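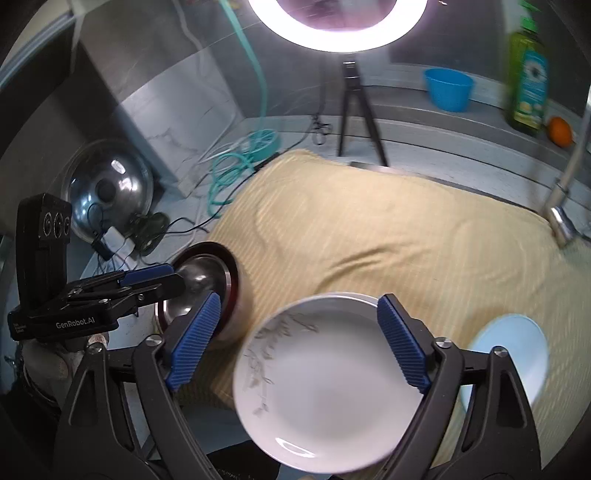
A white plate and a steel bowl, with a striped towel behind.

Home | Stories | Archive | Submit

The Long Run
By Sérgio Vieira
February

The job had been on the Palden cluster for 261 hours when Sherif Fawzy came in and found it still going. He hung his coat on the back of the door and looked at the plot. The protein had 217 residues and it was supposed to fold. So far it had made one helix, lost it, and made it again.

"Anything?" said Hedon from the other desk.

"The helix is back."

"Same one?"

"Same one."

Hedon nodded and went on eating his toast. He had been in the lab longer than anyone and had never been seen to hurry. His own work was on solvent models, and he had three papers waiting on a reviewer who wanted the water done differently.

Sherif made a copy of the last snapshot and turned it on the screen. The loop near the end of the chain, the one Laizer had said in her thesis would close first, was wide open. He had read that thesis four times. She had left for a job at Pirance, designing enzymes for washing powder, and she answered emails at night in short sentences with no greeting.

He wrote to her. Loop still open. Did yours ever do this?

Then he went down to the machine room to change a failed disk. It was loud in there and cold, and he liked it. There were 47 nodes in the old rack, and the one at the bottom had a strip of tape on it with her handwriting: DO NOT REBOOT, ASK ME. He had never rebooted it. He had never asked her either.

When he came back up there was an answer.

Check your histidine. I had the charge wrong for a year.

He opened the input file. It took a while to find the line, and when he did he read it twice, then got up and shut the window. The charge was wrong. It had been wrong in the file she left him, and he had copied it into every run he had done.

"Hedon," he said. "How do you tell a supervisor you've lost a year?"

"In the morning," said Hedon. "Before she's read her post."

It was ten past four. Sherif stopped the job. The fans in the next room dropped a little -- or he thought they did, through the wall. He changed the one line, saved the file under a new name and put it in the queue behind somebody's student.

Position 12, the screen said. He wrote back to Laizer to say thank you, and asked her about the tape.

3,391 views | 47 comments | Share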